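Boldale demonstration recording kit, two-arm version
Reviewed 1/8/21

I came to the Boldale kit expecting to dislike it, mostly because of the sales page. It says a learning system can pick up a household job from 100 examples, and that anyone who can work a pair of levers can record them in an afternoon. I've been gathering examples of cloth handling for long enough to doubt both halves of that.

What you pay for is the recording side: the levers, a foot pedal to start and stop each take, and Olell, the program that lines up the camera views with the joint readings and saves the lot. Arms and table are your own problem. Setting up took me most of a day, and the printed guide skips the part where you match the clocks. Get that wrong and the wrist view lags behind the arm, which spoils every take without any warning on screen.

The pedal is good. The levers are less good. They feel fine on the way down to the table and vague when closing, so a beginner grabs too much cloth or none, and then has a choice between binning the take and teaching the system a bad habit. Olell lets you mark a take as poor, but the mark is not carried over when you export. I found that out after a full day's work.

Cloth is a fair test, I think. Blocks and cups forgive a sloppy recording and a crumpled shirt doesn't.

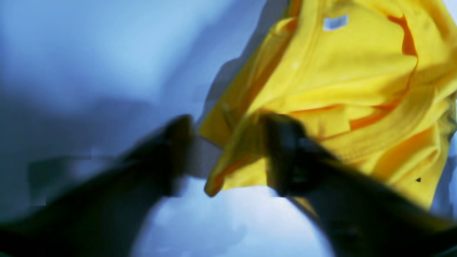

Yellow cloth, from the wrist and from further back.

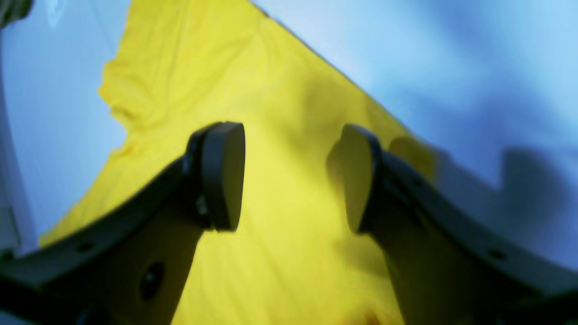
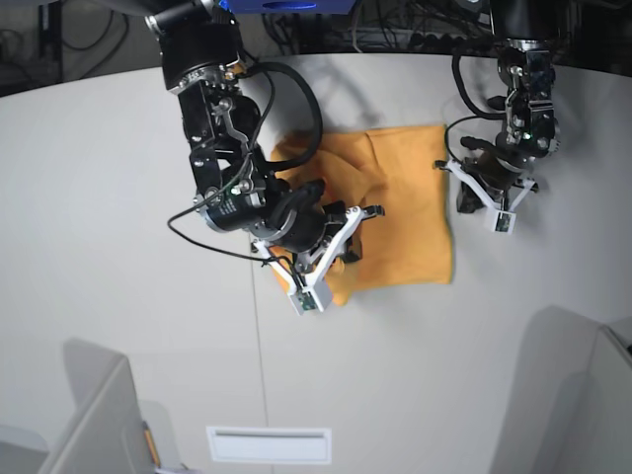 Veronica Bogdan wrote in to say I was being hard on the levers. She has recorded some 2000 takes with the older Sima set and reckons the vague feel goes away once you slow down and stop steering by the wrist view alone. Her complaint is with the export, same as mine, and she keeps her poor takes in a separate folder by hand.

Fair enough, though slowing down has a cost. A system trained on hesitant hands tends to hesitate too, and I would sooner have 100 clean takes at a normal pace than a great heap of careful ones. The sales page has nothing to say about pace. It also doesn't say how different the starting positions were in its own 100, and that matters more to me than the total.

Support replied within 4 days and told me the export fault was known in June. No date for a fix.

Good: pedal, playback, sturdy cables.
Bad: clock matching, lost marks, levers when closing, the guide.

3 out of 5. If you already own the Sima set, keep it until the export is sorted.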